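How to Clean Up a Big Photo Folder Without Losing the Good Ones

Last February my computer told me the disk was almost full. I looked for the reason and found a folder with the name "Photos new", and inside it were 3,972 files. I did not remember making most of them. It took me three weekends to put the folder in order, and the second half of the work went much faster than the first half, when I was still trying different ways. I write down the way which worked, so you can start with it directly.

You need a computer with a file manager, an external disk, and a cup of something warm. You do not need to buy any program. I used Postma for viewing because it is on my computer already, but every viewer that can show pictures one by one with the arrow keys is good enough.

Step 1. Make a copy first

Before you delete anything, copy the whole folder to the external disk. Do not sort it, do not rename it, only copy. When the copying is finished, open some of the files from the external disk and see if they show correctly. Then disconnect the disk and put it in a drawer. You will feel much more free to delete when you know the copy is there.

If your pictures are also in an online storage, please check if the deletion on the computer will delete them online too. I use Gurico, and in the settings there was a box "Keep both places the same". I turned it off for the time of the cleaning and turned it on again at the end.

Step 2. Put everything in one place

Most people have photos in more than one place: the downloads folder, the old phone, the messages program. Bring them all together into one working folder. It looks worse for a while, this is normal. When two files have the same name, choose "keep both" and never "replace". Many phones give the same names again after some time, so two different pictures can easily be called the same.

Step 3. Remove the exact duplicates

Sort the folder by size. Files which have exactly the same size down to the last byte are often the same picture. Look at both before you remove one. Keep the file which has the older creation date, it usually has the correct information inside.

Be careful with small versions. Messages programs make the picture smaller when they send it, so you may have the same view two times, once big and once small. Keep the big one.

Step 4. The fast round

Now open the first picture in the viewer and go with the arrow key. In this round you decide only one thing, if the picture goes away or stays for now. Give every picture two seconds, no more. Screenshots of train tickets, receipts for things you do not have anymore, pictures of a parking place number, all of this can go.
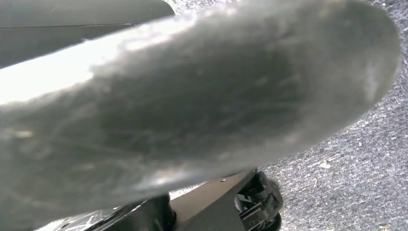

I advise to work for 30 minutes and then take a break. After this time I started to press the key without really looking, and one time I had to bring back a whole group from the trash. Do not empty the trash until the very end.

If you cannot decide in two seconds, the picture stays. There is a second round for this.

Step 5. The slow round

In the slow round you look at the groups. When a person makes a picture of a birthday cake, he makes usually eight pictures of it. Put the viewer in the mode with several pictures on the screen, choose the best one, maybe two, and delete the rest. Look at the faces first and at the background after. A picture where everybody is laughing and the lamp is crooked is better than the opposite.

Some pictures are not good and you want to keep them anyway. Keep them. I have one of my grandmother's kitchen where the light is terrible, and I would not give it away.

Step 6. Folders and names

I tried first to make folders by subject (holidays, family, work), and it was a mistake, because many pictures belong to two subjects. Folders by year, and inside them by month, are much easier. Write the month as a number with a zero in front, 02 and not 2, otherwise the computer will put October before February.

For the special events I add a word after the month, for example "02 Omell trip". More than this is not necessary. The file names I leave as they are.

Step 7. Finish the work

Copy the clean folder to the external disk, next to the old copy. Use it for one or two months. If you do not miss anything in this time, you can delete the old copy and empty the trash.

To keep the order, I put a reminder in my calendar for the first evening of every month. I take the new pictures from the phone, make the fast round, and move them to their folder. The reminder is set for 8 p.m., after dinner.

One more thing about old phones. If you find a charger which fits, copy the pictures the same day. My old Ostis started only two times more and then the screen stayed black.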